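Can it do the chores yet? Frequently asked questions

Dernis has been writing about household and workshop machines from a unit on the edge of Prurham since before they could find the door. These are the questions that come in most often. Answers are by Gergely Veres unless he was out, in which case they are by Régis Royer and are shorter.

Can I buy a robot that does the housework?

You can buy one that does a bit of the floor. It'll do it at three in the morning if you set the clock wrong, and it will eat a sock. For anything involving arms, you're looking at research kit, a long lead time and a person with a laptop standing nearby looking worried.

What about folding laundry?

Towels, yes, on a clear table, at a pace that would get a teenager told off. Shirts, sometimes. Fitted sheets, no, but I can't do those either and I've been at it for decades.

Can it load the dishwasher?

Plates that stand on their edges and mind their own business are manageable. The trouble starts with the colander. Every kitchen owns one object that fits nowhere, and the machine will try to place it with great patience until supper.

Surely picking up a cardboard box is solved?

In a warehouse, with boxes of known sizes arriving the right way up on a belt, more or less. In your hallway, much less so. A big plain box is harder than it sounds. The gripper most people picture has two fingers, and two fingers can only pinch something narrower than the gap between them. Faced with the broad side of a carton, it has to find an edge or a flap, or fetch a second arm and squeeze from both sides like the rest of us.

Then there's the matter of seeing. A camera on the wrist gives a lovely close view, and close to a box that means a great deal of brown. With no label or tape in sight, there's very little to tell it how far away the thing is or which way it's turned. An edge or a corner helps a lot.
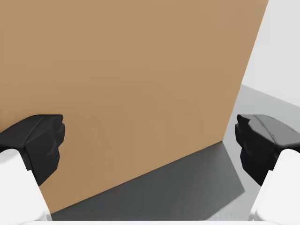
The wrist's-eye view in simulation: fingers open, plain tan panel ahead, one useful corner.

Why do you practise in simulation?

A simulated box costs nothing, and you can drop it on a simulated foot. We ran 1427 attempts at the box job on the computer before letting a real arm near a real carton. The real carton then sagged in the middle, which the simulated ones had been too polite to do. Cardboard bends, tape peels, and floors have grit on them. The computer's version of all this is improving, but I still wouldn't let it plan a house move.

How did the real trials go?

We gave the arm 200 goes at lifting an empty carton from the floor to a bench, and it managed a bit over half. The failures were mostly dull: it closed on air, or it shoved the box gently across the room like a cat with a saucer. Twice it picked up the box beautifully and then stopped, having lost track of the bench. Régis says I should mention that the bench had been moved. I moved it.

Is it faster than a person?

No. The median lift took 26 seconds. My neighbour's boy did it in 2, and wanted to know if that was all.

What is Antal?

Antal is the software we use to plan arm movements. It's slow and cautious and keeps very good logs, so we know exactly what it was thinking when it hit the skirting board.

And Troso?

Troso is our trolley. It carries things from one end of the unit to the other and has done so without complaint since March. It has no arms. I suspect these two facts are connected.

Are small workshops better placed than homes?

Usually. If you do the same job all day with the same parts in the same tray, a machine may well earn its keep. Feeding a press or stacking trays of identical brackets is fair game. Sweeping up afterwards is still yours, and so is finding the bracket that rolled under the press. Before you spend anything, write down what you do for one whole morning, including the odd bits. The odd bits are what the salesman leaves out.

Is it safe to have one around children or pets?

Floor cleaners, by and large, yes. Full-sized arms belong behind a guard, or need to be the sort built and assessed for working beside people. Ask to see the assessment. If the seller tells you the dog will get used to it, go home.

Will it take my job?

Régis writes: Depends on the job.

So when will it do all the chores?

I've stopped giving dates. People print them out and bring them to the open evening.

Can I send you a chore to try?

Please do, by post or through the contact form. Tell us what the job is, how long it takes you and what usually goes wrong. We can't accept ironing, and we're not yet ready to discuss duvet covers.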